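Intro to Automation, Unit 6
Handout: Notes for the Dreltano open day visit 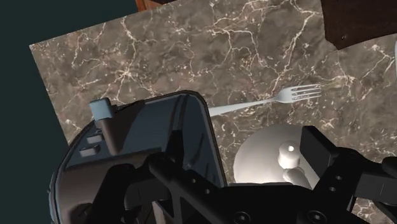 The visit replaces the regular lab on 19 Apr 2022. Read these notes before you get on the bus and bring a printed copy, because you will be writing on the back of it. The lab report for this unit is based on what you see there, and the demonstrations are not repeated for latecomers.

Dreltano has its robot lab in the Mingate building, on the ground floor. Sign in at the front desk and get a visitor badge. Bags go in the lockers. Closed shoes are required on the lab floor, and long hair has to be tied back.

What you will see

The open day has 3 stations. Our group goes through them in the order below.

Station A: Simulation
This one is all on screen. The staff run a kitchen task in a simulator before anyone tries it on hardware. The counter has a marble pattern, and on it are a toaster, a fork lying flat, and a round lid with a small knob on top. The view is from above, with the two black fingers of the gripper at the bottom. Everything the arm touches is a computer model with a shape, a weight and a friction value that somebody typed in.

Watch how the lid is handled. A knob that small leaves little room for error. If the fingers close too high they slide off, and if they come in too low they press on the dome. Also look at where the toaster is compared to the lid. The linkages of a gripper take up a lot more room than the fingertips, and students usually forget this when they plan a path.

The fork is a different problem. A flat, thin object on a hard surface gives the fingers almost nothing to close around. Ask the operator how they would pick it up. Write down the answer, you will need it for question 2.

Station B: The real arm
A single arm behind a light curtain, working at a plain bench. Stay behind the yellow line. The operator will run a pick and place program called Barroso, which moves parts from a tray to a fixture. Each run is 50 picks. Record how many were completed and how many had to be retried. If a run is stopped for any reason, write down the pick number and the reason given.

The light curtain will be tripped on purpose once during the demonstration. Note what the arm does, and what the operator has to do before it starts again.

Station C: Data and logs
A short talk, 30 minutes with questions. The speaker will show the log files from a set of 200 simulated trials and compare them with trials on the real arm. Pay attention to the column for grip force. We covered force limits in Unit 4 and it would be a good idea to look over those notes.

Terms to know before the visit

Parallel gripper: a gripper with two fingers that close toward each other and stay parallel while doing so.

Linkage: the set of jointed bars that carries motion from the motor to the fingers.

Clearance: the free space between the robot and anything it is not supposed to touch.

Occlusion: when one object hides part of another from the camera. The gripper itself is a common cause. In the simulated kitchen it covers part of the lid, and the toaster hides the end of the fork handle.

Sim-to-real gap: the difference between how a program behaves in simulation and how it behaves on the machine. Friction, lighting and small errors in camera position are the usual sources.

Questions for the lab report

Answer in full sentences. One to two pages total, not counting sketches.

1. Sketch a parallel gripper closing on a small knob. Mark the contact points and the direction of the forces.

2. Describe two ways to pick up a fork that is lying flat on a counter. Which would you use with a parallel gripper?

3. Give your figures for Station B. Work out the percentage of picks completed without a retry.

4. Name one thing that is easy to change in a simulator and hard to change on a real bench. Explain how you would use this when testing a program.

5. What did the arm do when the light curtain was tripped? Was this a protective stop or an emergency stop? Use the definitions from Unit 4.

Photos are allowed at Station A only. No video anywhere in the building.

Reports are due at the start of the next lab. If you miss the visit, there is one make-up date in July at the Drirkstead site, with the simulation station only, and you will get a different set of questions.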